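7.4 Gripper loses tracking or closes without command

Read this section if the Prenamus hand grippers stop reporting their position, or if a finger moves when the trigger is not pressed. Both faults give the same code, E19, on the base unit.

CAUTION: Do not put your hand between the fingers to test them. The spring stays loaded for 7 seconds after the power is switched off.

1. Stop the recording and lower both grippers – fingers toward the floor, away from your legs.
2. Switch off the left gripper, then the right one.
3. Wait until the status lights are dark.
4. Look at each marker cube. All visible faces must be clean and flat. A face with a lifted corner must be replaced, not glued again.
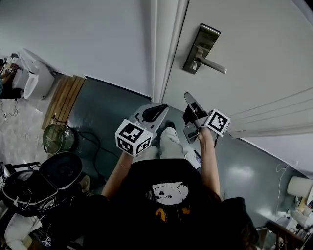
5. Try to turn the cube with two fingers. If it moves on its holder, tighten the 2 screws under it with the key from the Rondness tool bag.
6. Switch on the grippers and hold them still until the base unit beeps.
7. Repeat the calibration from section 7.2.

Note: Strong reflections from a glossy floor can be read as a false marker. If E19 comes back only in one room, change the lighting first, before you open any part.

Note: Keep cables out of the walking path. While you work with both hands occupied, you do not see well what is near your feet.

If the finger closes again without command, do not continue. Mark the gripper as defective and send it to Bjarnason service in Clondasen. Units made before February have the old trigger board, and it can not be repaired by the user.

Section revised 11th October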